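Brernbridge Walking Club
Minutes of the members meeting, May 26, 2018

Chair: Renu Pandey. Minutes written by Ignacio Huenchumán.

The meeting was opened at 5 in the afternoon. The minutes of January were read and accepted with one correction: the name of the guest house is Sachdeva, and it was spelled wrong two times.

1. Money
The club has 374 dollars in the account. The bill for the printed maps is already paid. Renu proposed to keep the yearly fee at 20 dollars, and all present agreed.

2. Summer walk to Walach
We discussed the date for a long time and could not decide between the first and the second weekend of July. Ignacio will ask the guest house which one has enough beds — they keep 30 places for groups until the middle of June. Members who want a single room must write to him before that.

Each person carries own lunch and water for the first day. Dinner is included in the price.
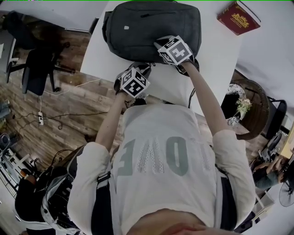
The path after the old bridge is still closed, so we will take the forest road. It is longer but has less climbing. Renu walked it last autumn and finds it suitable for beginners.

3. First aid box
The bandages are too old and must be replaced. It was agreed to buy also a small pair of scissors.

4. Other matters
One member asked if dogs are allowed on the summer walk. The guest house does not accept them, so the answer is no for this time. The Durasum hut can be considered for a walk with dogs in autumn.

Next meeting: to be announced by e-mail.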